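티켓 번호 189
접수: 9월 5일 월요일
분류: 건물 설비 / 네트워크
제목: Fisdale 관 2층 회의실 무선 연결이 반복해서 끊김
상태: 관찰 중

증상
2층 회의실에서 노트북을 쓰면 무선 연결이 끊겼다가 저절로 다시 붙는다. 신호 세기는 네 칸으로 표시되는데 페이지가 열리지 않는다. 같은 층 복도와 1층 안내 데스크에서는 문제가 없다. 화상 회의 중에는 소리가 먼저 끊기고 화면이 멈춘다. 유선으로 연결한 PC는 정상이다.

환경
공유기: Pelkonen 천장형, 회의실 문 쪽 천장에 설치
회선: Dendancombe 본관에서 들어오는 건물 공용 회선
관리 프로그램: Fendside 콘솔
회의실 단말: 노트북과 휴대전화, 기종 여러 가지

처리 기록

1. 공유기 재시작
콘솔에서 원격으로 재시작함. 처음에는 정상이었으나 20분 뒤 같은 증상이 다시 나타남. 전원 어댑터와 랜 케이블 접촉은 이상 없음.

2. 로그 확인
인증 실패 기록은 없음. 단말이 회의실 공유기에서 복도 공유기로 넘어갔다가 곧바로 돌아오는 기록이 계속 남아 있음. 끊김이 보고된 시각과 일치함. 오전 로그에만 330건. 전부 5GHz 대역이고 2.4GHz에서는 이런 기록이 없음.

3. 채널 변경
두 공유기가 같은 채널을 쓰고 있어 회의실 쪽만 다른 채널로 옮김. 끊기는 횟수는 줄었으나 없어지지는 않음. 채널 자동 선택은 꺼 둠. 켜 두면 밤사이에 원래 채널로 돌아감.

4. 출력 조정
복도 공유기의 송신 출력을 '높음'에서 '중간'으로 낮춤. 회의실 안쪽에서 복도 신호가 더 세게 잡히는 경우가 있었음. 조정 후 안쪽 자리에서는 회의실 공유기만 잡힘. 문 옆자리는 아직 두 개가 같이 잡힘.

5. 자리별 측정
노트북을 탁자에 올려놓고 문 옆, 가운데, 창가 순서로 측정함. 가운데와 창가는 손실 없음. 문 옆에서만 패킷 손실이 나옴. 측정 위치를 표시하려고 붙인 테이프는 모두 뗌. 탁자는 나뭇결이 보이는 밝은색 목재이고 표면에 광택이 있으니 다음 측정 때도 접착력이 약한 테이프를 쓸 것.

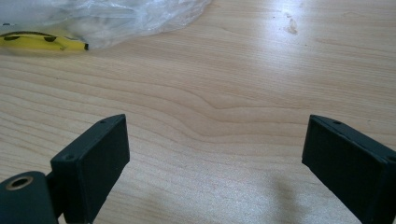

6. 로밍 기준값 변경
콘솔의 무선 > 고급 > 로밍 메뉴에서 전환 기준을 기본값보다 한 단계 낮춤. 저장 후 '적용'을 따로 눌러야 반영됨. 저장만 하면 화면에는 새 값이 보이지만 장비에는 이전 값이 남아 있음. 1차 시도 때 이 부분을 빠뜨려서 다시 적용함.

7. 재측정
문 옆자리에서 화상 회의를 연결해 두고 확인함. 끊김 없음. 로그에도 공유기 간 전환 기록이 새로 생기지 않음.

남은 작업
펌웨어가 두 버전 뒤처져 있음. 업데이트 중에는 층 전체 무선이 내려가므로 업무 시간 이후로 일정을 잡아야 함.
구형 휴대전화 한 대는 5GHz에 붙지 못하고 2.4GHz로만 연결됨. 이번 증상과는 별개로 보고 티켓을 따로 열 예정.
복도 공유기 출력을 낮춘 뒤 계단 쪽 신호가 약해졌는지 아직 확인하지 못함.

요청자 안내
같은 증상이 다시 생기면 시각과 앉은 자리를 이 티켓에 적어 주십시오. 무선을 껐다 켜기 전에 연결된 공유기 이름을 먼저 확인해 주시면 됩니다. 9월 말까지 추가 보고가 없으면 티켓을 종료합니다.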